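2019-06-16
Finish trials, garden furniture, notebook 2

Started the second round of the oil tests this morning. Rochelle wants a decision before the order for Zirkutby goes out, so I write everything down even where it is dull.

Test boards: same stock as in April, planed, then sanded by hand to 125 grit. I know that Kane prefers finer, but in April the finer boards took less oil and went grey sooner on the south wall. I made 17 boards. Six have the Tawhiri oil, six have our own mix, and five stay bare for comparison. Each board has its number punched in the back, not written, as the marker ink was lost from three of the April boards and we argued for a whole afternoon which was which.

Our own mix this time: linseed and tung in equal parts, with a little less thinner than before. It goes on heavier and must be wiped after 20 minutes, otherwise it stays sticky. I forgot board 9 during the telephone call with Hadville and had to rub it back with a cloth and fresh oil. It looks fine now, but please do not trust its result too much.

The grooves are still the difficult part on any slatted top. A cloth does not reach in, and a brush leaves too much behind, which later makes a dark shiny line. Impi suggested a strip of felt folded over a thin piece of card. I tried it on an offcut with two slats and it is slow, but the line is even along the whole length. I will ask her to show me how she holds it. 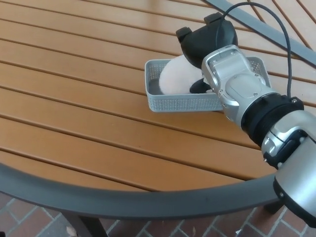 Round top, slats and grey rim. The sheen is paler towards the left.

For the next boards I want to judge the sheen always from the same side and at the same hour. In my April notes I wrote "too shiny" for a board and two pages later "a bit flat" for the same board, and I believe only the light was different. Esperanza has a grey card which we can lay next to the wood when we compare.

End grain: two coats on all the oiled boards, the second one after 62 minutes. It should have been one hour, but I was at the saw. The ends of the bare boards are left open.

Still to do:
Ask Fidelina if the Drornel brushes can be returned, they lose hair.
Put the boards on the south wall, oiled side out, screws from the back.
Wash the rags and hang them flat outside, never in a heap in the bin.
Check the price of tung oil again. The last offer was for a quantity we will not use in two years.

I look at the boards again when the first coat is hard.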